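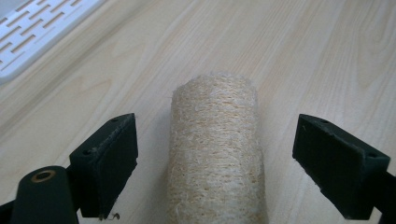
Poonam Jaiswal

November, afternoon session

Back on the table-clearing chore. The question from Abhishek at Evholm was simple enough: can the Jesel setup put away the things a person leaves on a table, without somebody standing next to it. My answer is still no, but it is a more useful no than last month's.

The fiber roll is the object I care about most now. Wound twine, rough all over, hairs sticking out of the sides and the top rim. Any person picks it up without looking. For us it is a bad mix: the outline is fuzzy, so the width estimate moves, and the color is a warm beige on pale wood. Approach from above with the fingers open on both sides, roll roughly centered, then close. I left the right gap a bit wider than the left on purpose to see if the close would even it out or push the roll over. I want Trilok to look at the force curve before I write down an opinion.

Lint is a real issue. There was a wisp of fiber on the tip of the left finger and pale specks on the right pad. Wipe the pads between blocks. Add it to the start sheet, and yes, that is one more chore done by a human so the machine can do a chore.

Running total is 3942 attempts on file, all objects. 3232 of those were marked good by the old script, which calls it good if the fingers stop closing before the end. Kamlesh went through 159 by hand and disagreed with a fair number of them. Soft things fool it. I would not quote the old rate to anyone outside until the script is fixed.

Also need more of the plain wood with the fingers open and nothing between them. Rajkumari's point was that the Plonon detector sometimes reports an object in the grain, mostly where the lines bend into arches, and sometimes in the fingers' own shadow. We have nearly 200 of these now and she wants twice that.

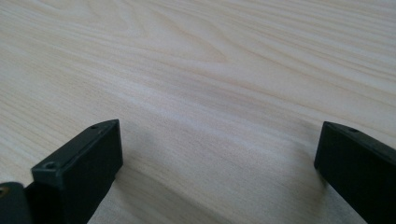 Fingers open over bare wood, shadow at lower center.

Where I think we are on household work: one known object, known table, good light – fine. Mixed objects on a table somebody has just been using – supervised only. Gautam bin sorting is ahead of us because their parts are hard and all the same shape. I don't see it carrying over to twine, cloth or sponges.

To do
– Trilok: force curve on the roll, both gap settings
– Kamlesh: new rule for "good", lift and hold before it counts
– Me: repeat the roll lying on its side
– Ask Abhishek which five objects matter most to them, in order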